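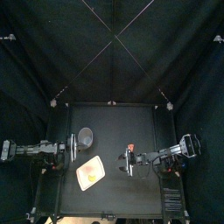 September 10, 2018

Equipment planning, second go. Kumudini and I sat down with the quotes and I came away really pleased, because we can afford nearly everything on the list if we're sensible about the order!

Fingers first. The thin silver parallel ones are fine on a cup but I want a softer pair to try on fruit pieces and anything else that squashes. Bavix do a padded set that should bolt straight on, and the quote for two pairs, one for each arm, plus a spare servo comes to £1,713 with delivery. Wian thinks we should get two spare servos. He's probably right (he usually is about servos) but I'd like to see what's left after the cables.

Cables: the runs under both arms want doing properly. Dark loops hanging below the arms are asking to be snagged the first time somebody programs a long reach. Dongate sell sleeving by the metre and we need 6 m, plus clips. Cheap, so just order it.

Trays. The white one marks - there's a pinkish-red stain on it now. I'd like a stack of wipeable ones, same size, so that we can swap one out between runs. Kumudini has found a catering supplier who sells them in packs of 31, a very odd number, and I haven't dared ask. One pack will see us through to December easily.

Black cloth: keep what we have. Creases and all, it does the job, and Masilela wanted silly money for a rigid enclosure. Crossed off.

Big one for next year is a third arm. Hiline will hold their price until December if we send a letter of intent. I'm very keen! A third arm could hold the tray still while the other two work, and we could finally try proper handovers. But the table frame needs measuring first, and I don't know where the base would go with a mount already at each side. Far edge maybe, if the small brackets there can move.

To do:
Me - measure far edge, draft letter to Hiline
Wian - servo price for one and for two
Kumudini - sleeving, clips, trays

Ask Bavix whether the pads can be bought separately when they wear out. Their sheet doesn't say.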